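Forums > Shop Talk > Automation > Can they do real chores yet?

12 replies

benchrat
I run a small lunch counter and a rep from Plaseo keeps telling me a two-arm setup could take over the packing and tray work by next November. I'm not buying one. I just want to know where things really stand. Can these machines do plain chores yet, or is it still all demo reels?

Kaewkla
Depends what you call a chore. Same part, same place, same way up, that has worked for years. We have a cell at our plant that loads brackets all day and I hardly look at it. Kitchens and laundry are the other kind of work, where nothing sits in the same spot twice.

mudflap_2
They can't. I have read "next year" every year since I joined this board. My dishwasher is the best household robot there is, and I still have to load it.

Kaewkla
A dishwasher is a fair point, but you are moving the goalposts. Two arms with cameras can fold a towel now. Slow, and the corners are off, but it's a towel.

oldlathe
Soft packaging is what I'd ask the rep about. A box has edges. Film wrap gives when you squeeze it, it shines back at the camera, and a loose flap can end up in the fingers. Add bread inside and you can't just grip harder. Table setups for this kind of work look simple enough: a tray with a few wrapped slices of toast, a basket, a couple of plates. A kid could clear it without thinking. For an arm every one of those slices is its own problem.

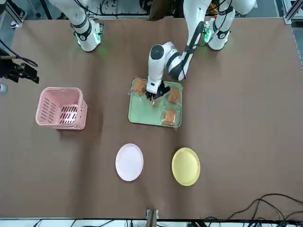 mudflap_2 says a kid would also do it for a sandwich, and wants to know what happens when a slice gets crushed and there are 45 more behind it. Who stops the line?

oldlathe
You do. Somebody has to stand near it. That is the part the sales sheet leaves out. We had a Nurbridge arm on trial for bagged hardware, and over one shift it handled 184 bags and called for help on 12 of them. I thought that was decent. My foreman didn't, since each call meant a man walking across the shop.

benchrat
12 in a shift would kill me at lunch. I have 2 people on the counter and neither one can leave it.

Kaewkla
Then run it before you open. If it takes twice as long as a person, so what, the prep is done when you come in.

mudflap_2
Unless it jams on the third slice and sits there until you come in.

Kaewkla
Sure, that can happen. It happens with bread slicers too. I'd still rather have half the trays done.

purko_fan
Been using the Purko floor unit at home since spring. It vacuums fine. It does not pick up socks, it eats them. I would not let anything from the same crowd near food.

oldlathe
A vacuum and an arm have nothing in common except the word on the box.

purko_fan
They have the sock problem in common. Anything soft that wasn't supposed to be there.

oldlathe
OK, I'll give you that one.

benchrat
So what do I ask the rep for?

oldlathe
Ask him to run your wrapped stuff, from your supplier, for a whole morning. Don't let him lay it out neatly. Drop it on the tray the way your people do. Write down every time somebody touches the machine, and get the price for a replacement set of fingers while you're at it.

Kaewkla
Agree with all of that. Ask about cleaning too. Ours gets wiped down every shift and it only touches steel.

benchrat
Good list. I'll call him after the lunch rush and post what he says.

Shares: 2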